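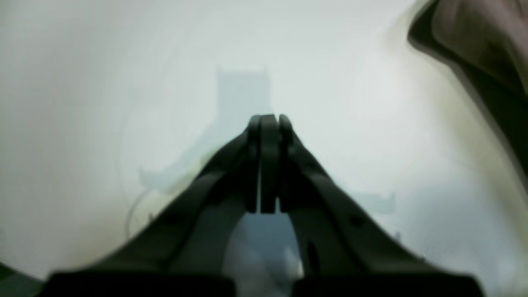
Dusting advice has a way of turning into shopping advice. Look up how to clean anything darker than beige and by the second paragraph you're being sold a spray, a special mitt and a second spray to take off what the first one left. I don't buy most of it, in either sense. A matte dark grey finish with shallow ridges and recessed channels in it, like the one at the top of the page, is a fair test of any dusting method, and most of the gadgets I've tried do poorly on that sort of surface. They glide over the high parts and leave a neat line of fluff in the grooves. A dry paintbrush, the kind you'd buy for doing window trim, gets in there for a couple of dollars. Brush towards you, then go over the flat parts with a barely damp cloth.

The "anti-static" claim

Drostia sells a dusting spray that is meant to stop dust coming back. I used it on one half of a black bookcase and plain water on the other half, starting in February, and left both alone. After 2 weeks I couldn't pick the sprayed side. My neighbour Zübeyde Akyol couldn't either, and she wanted the spray to win, having bought a carton of it. It does smell nice. If you like the smell, go for it, but spray the cloth and keep it off the furniture. Droplets that dry on a matte finish leave shiny spots, and getting those off is more work than the dusting was.

Magic cloths

Every few years there's a new cloth that needs no detergent, lasts forever and gets rid of everything. Microfibre is good stuff. It picks up fine dust better than an old singlet does, and it's handy on glass. What I doubt is that the dear one is any better than the five-pack from the servo. I've had both kinds in the same bucket for two winters and have lost track of which is which.

What does matter is how you treat them. Fabric softener coats the fibres, so leave it out. Wash them away from towels, or you'll spend the evening picking lint off a cloth that was supposed to be picking lint off the table. Warm is plenty for dusting cloths. Anything that's been near raw chicken goes in hot or goes in the bin.

Cotton does fine for spills. Old flannelette is better than anything sold as a "spill towel", and if you've got a pillowcase with a hole in it you've already got four of them.

Coloured cloths on white tops

A new coloured cloth can bleed, whatever it says on the packet. "100 per cent colourfast" on a cheap cloth is a hope. Rub a wet corner on a white saucer before you let it anywhere near a white table, and give it a few minutes. If there's any tint on the saucer, wash the cloth by itself until there isn't. And once it's wet, don't leave it sitting in a heap on a pale top the way we all do when the phone rings. A mauve or brown cloth bunched up on white is asking for a ring, and the fix for that is a paste of bicarb and water, left on for 5 minutes and wiped off gently. Sometimes it works. On a porous top I wouldn't put money on it.

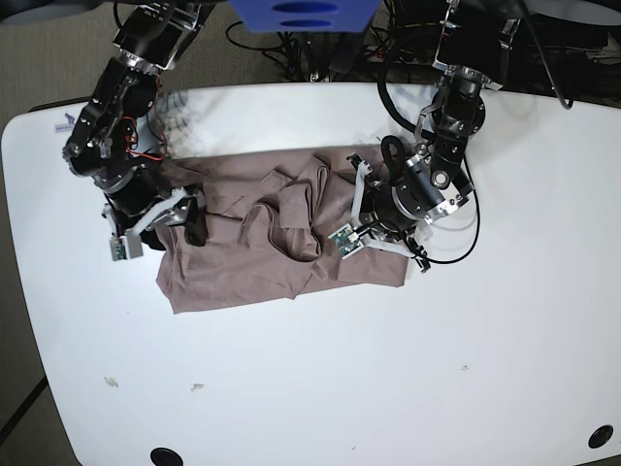 Crumbs in rounded corners

People will tell you rounded table corners are easier to clean. The corners themselves, maybe. Underneath, where the edge curls over, is where the jam goes. Run a damp finger under there and see what you get. An old toothbrush and a drop of dish soap will sort it out, and you'll want a torch.

Vinegar

No, it doesn't clean everything. It's good on kettle scale and the white crust on taps. It does very little to grease, and it will etch marble. Mixing it with bicarb gives you a lot of fizz and then some faintly salty water, so use one or the other. Never mix it with bleach, for reasons that should be printed a good deal bigger on both bottles.

Benedikt Pichler wrote in to say he's cleaned his floorboards with vinegar for years and they look lovely. I believe him. I'd also like to see the boards next to the ones under the rug.

Pods, sheets and the rest

I was sent some Meltness laundry sheets to try. They dissolved, mostly. The washing came out about as clean as it does with half a scoop of the cheapest powder, and the powder costs a lot less per load. Half a scoop is enough, by the way, unless someone in the house works in mud. Run the empty machine at 80 degrees now and then if it has that setting, and leave the door open afterwards.

Next up is oven cleaner, once I've tried the overnight one on the bottom shelf. The tin says no scrubbing.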